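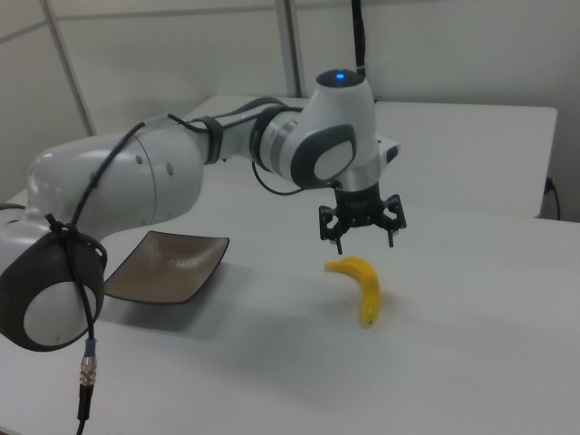

4. Setting Up Backups and Recovery in Vastitz

This section covers the first backup of a workstation or laptop, the schedule for later backups, and a test restore. Complete Section 3 (Accounts and Roles) before you start. You need an administrator account, the device name as it appears in the Devices list, and a storage target that is already connected.

Vastitz stores each backup as an encrypted set. A set cannot be opened without its recovery key, and the key is not kept on our servers.

4.1 Before you begin

Check the following on the device to be backed up:

- The Vastitz agent is installed and shows the status Ready.
- The device clock is set automatically. A clock that is off by more than 2 minutes will cause sign-in to the storage target to fail.
- The system drive has at least 30 GB free. The agent uses this space to stage files and releases it when the backup ends.
- Laptops are plugged in. The agent pauses on battery power unless you change the setting in 4.4.

CAUTION: Do not run a second backup product on the same folders during the first backup. Both programs lock open files, and one or both sets may be incomplete.

4.2 Creating the recovery key

1. Sign in to the console and open Protection > Keys.

2. Select New Key. Give the key a name that identifies the office or team. Do not put a person's name in the key name. Keys are often in use long after the person who made them has changed jobs.

3. Choose Generate. The console displays the key as 8 groups of characters.

4. Print the key, or save it to a removable drive that is not normally connected to any computer.

5. Type the last two groups into the Confirm box and select Finish. The key is not active until this step is complete.

CAUTION: The key is displayed once. If you close the window before step 5, delete the unfinished entry and start again. Support cannot recover or reissue a lost key.

Note: Do not keep the only copy of the key on a device that is protected by it. Do not store it in a mailbox either. An intruder who takes over an email account will usually search it for the words "key", "backup" and "password" first.

4.3 Running the first backup

1. Open Devices and select the device.

2. Select Protect. The Protect panel opens on the right.

3. Under Storage, pick the target. Customers on the Fustow plan will see two entries, Primary and Archive. Pick Primary. Archive is filled from Primary on a delay and cannot accept a first backup.

4. Under Key, pick the key you made in 4.2.

5. Under Contents, choose one of these:
- Whole device. Includes the operating system, installed programs and all user folders.
- User folders only. Includes Documents, Desktop, Pictures and any folder added by hand.

6. Select Start Now.

The status changes to Staging, then Sending, then Verifying. The device can be used during the first two stages. During Verifying, do not shut it down. If it loses power at this point, the set is marked Unverified and the stage runs again from the beginning at the next start.

Note: Files that are open and locked by another program are skipped and listed in the log with code 23. This is normal for mail files and accounting databases. Close the program and select Retry Skipped. If the same file is skipped at every run, add its program to the list in Settings > Snapshot Programs.

Note: External drives are not included, even when Whole device is selected. Add each drive by hand under Contents > Other Drives.

4.4 Setting the schedule

1. In the Protect panel, open the Schedule tab.

2. Set the interval. The default is once per day.

3. Set the start time. Choose a time when the device is normally on. A backup that is missed starts at the next sign-in, which can slow the device for the first part of the morning.

4. Set Keep For. The default is 30 days. Sets older than this are deleted and cannot be brought back.

5. To allow backups on battery power, select Run on Battery and enter the lowest charge at which a backup may start. The agent will not accept a value under 23 percent.

6. Select Save.

CAUTION: Reducing Keep For takes effect at once. If you change it from 30 days to 2 days, all sets older than 2 days are deleted when you select Save.

4.5 Locking the backup sets

Ransomware often tries to delete backups before it encrypts anything else. Locked sets cannot be deleted or changed until the lock expires, even by an administrator.

1. Open Protection > Locks.

2. Select the storage target and choose Enable Lock.

3. Enter the lock period. It must be the same as or shorter than Keep For.

4. Approve the change with your second sign-in factor.

5. Ask a second administrator to approve it. The request stays open for 58 minutes and then lapses. If it lapses, repeat from step 2.

Note: A site with a single administrator cannot enable the lock. Add a second one under Accounts and Roles. The second administrator must have a separate email address and a separate sign-in device. Shared accounts are rejected.

Note: Storage on the older Midtbø gateway does not support locks. The Enable Lock button is gray for these targets. Move the sets to a supported target as described in Section 7.

4.6 Test restore

A backup set that has not been restored at least once should be treated as untested. Do the test within a week of the first backup, then at the interval given in your own security policy.

1. On a different device, sign in to the console and open Restore.

2. Select the original device and the most recent verified set.

3. Browse to a folder with several kinds of file in it. Select the folder.

4. Choose Restore To New Location. Do not choose Restore In Place for a test. It overwrites current files without a further prompt.

5. Enter the recovery key from the printed or saved copy. Do not paste it from anywhere else, as the test is also a check that the stored copy is readable.

6. When the status shows Done, open a few of the restored files in their usual programs.

7. Record the result under Restore > Test Log, then delete the restored copies.

If the key is refused, check for the letter O entered as a zero. Keys contain no letter O and no letter I. After 5 wrong entries the set is closed to new attempts for one hour.

4.7 Status codes

Code 2: The device could not reach the storage target. Check the network connection and the device clock.

Code 23: One or more files were locked and skipped. See 4.3.

Code 30: The storage target is full. Reduce the contents or add storage. Existing sets are not affected.

Code 58: The key assigned to this device has been retired. Assign a current key and run a new full backup. Sets made with the retired key can still be opened with that key, so keep the printed copy until the last of them has expired.

Any other code: Export the log from Devices > Log > Export and attach it to a support request. The log contains file names and folder paths but no file contents. Remove any names you do not want to share before sending.

Section reviewed by Chutima Saithong, 17/08/2022. Applies to agent versions with the Atov installer. For the earlier installer, see Appendix B.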